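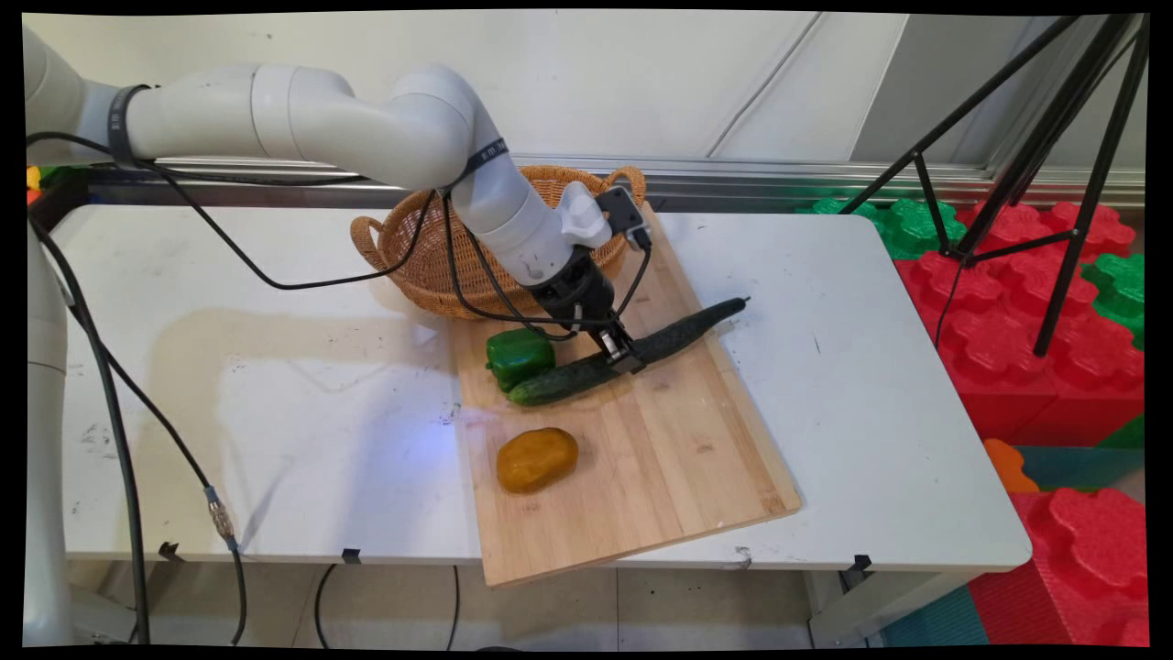 Sidra Rajput has never believed in the five-portion rule, and she told her first-year nutrition class as much: if eating more vegetables made people as healthy as the posters claim, she said, then the people who eat the most of them ought to be easy to pick out of a crowd, and they aren't. Several students objected. One wanted to know whether she was telling them to stop eating cucumbers. She was not. She was asking them where the number came from.

Chapter 4
What Counts as Evidence About Food?

Before you read
Write down one thing you believe about a food you eat every week. Note where you heard it. Keep the page; you will need it for the exercises at the end of the chapter.

4.1 Claims that arrive without their sources

Most of what we believe about food reached us secondhand. A grandparent said carrots were good for the eyes. A label said "heart healthy." A coach said to avoid bread the night before a race, and another coach said to eat plenty of it. Few of us have ever asked for the study, and fewer have read one through to the section on limitations, where the authors tend to admit what the headline left out.

This chapter takes a doubtful view of such claims, including some you will find in other textbooks. Doubt here does not mean assuming that every claim is false. A person who rejects all advice about diet is being as lazy as a person who accepts it all. The work lies in asking how a claim was tested, on whom, for how long, and compared with what.

Take the last of these first. Suppose you read that people who eat a salad every day have lower blood pressure. Lower than whom? If the comparison group ate fries in place of the salad, the difference may come from the missing fries. If the salad eaters also had more money, slept longer, and walked to work, the lettuce may have had little to do with it. Researchers try to adjust for these things with statistics – and sometimes they do it well – but they can adjust only for what they thought to measure.

4.2 The Hetport lunch study

We will return several times in this chapter to a small study carried out in the town of Hetport. It is a useful case, partly for its faults.

Vilja Sjöberg and Kyung-hwa Yeo recruited 222 office workers and asked half of them to add a serving of raw vegetables to lunch each workday. The other half were told to eat as usual. After 5 weeks, everyone filled out a form rating their energy in the afternoon on a scale from one to ten. The vegetable group gave higher ratings. A local paper ran the story under the headline "Crunch Your Way Past the Slump."

Consider what is wrong with this before reading on.

The people eating the vegetables knew they were eating them, and they knew what the study was for. Nobody can be given a fake cucumber. A person who has chewed through raw peppers every noon for over a month has a reason to report that it did some good. The researchers had no measure of energy apart from the form. They did not record what the vegetables replaced, so we cannot say whether participants ate more in total or swapped out a bag of chips. And 50 people dropped out before the end, most of them from the vegetable group. Those who stayed may have been the ones who liked vegetables to begin with.

Sjöberg and Yeo said nearly all of this in their own report. The newspaper did not. When you meet a weak claim in print, it is worth finding out who weakened it, as the original authors are often more careful than the people quoting them.

4.3 What the study can still tell us

It would be easy to throw the Hetport results away. We think that would be a mistake, though a smaller one than believing the headline. The dropout figures suggest that a modest change to lunch is harder to keep up than advice-givers assume, and that finding does not depend on anyone's opinion of their own energy. It should also make us wary of any diet trial that reports only on the people who finished.

Section 4.4 looks at how trials handle dropouts, and why the usual fixes are less tidy than they look.

Key terms for this chapter
comparison group
self-report
dropout
confounding factor
blinding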